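Drarnura home valuation report – review

Posted Monday, July 14, 2025

I bought the Drarnura report because I wanted a rough price for our house before calling any agents. It costs $25 for one address. You type in the street and ZIP code, answer 13 questions about the property, and a PDF arrives by email. Mine took two hours.

The report runs to 33 pages, and a good part of that is filler. The useful section is the list of recent sales nearby, with sale price, lot size and year built. It picked up a house on Carrasco Lane that sold in March, which the free estimate on Stuvenus still doesn't show.
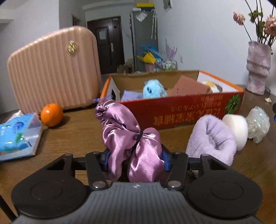

Purple satin cloth with a black hair tie around the middle.

The price range was wide – too wide to set an asking price from. Part of the trouble is that the form has no place to enter a finished basement, so ours was left out of the square footage. I wrote to support and they added it by hand, and the second version came back higher.

The neighborhood pages are weak. School information is a set of links, and the map puts the Brerska development on the wrong side of the highway. The rent estimate looked fair compared with what our neighbors are asking.

You can rerun the same address free for up to 13 months, and the old versions stay in your account. The PDF prints fine in black and white, except for the price chart, where the two lines come out the same gray.

I'd buy it again for the sales list. For an asking price I would still get an agent to walk through the house.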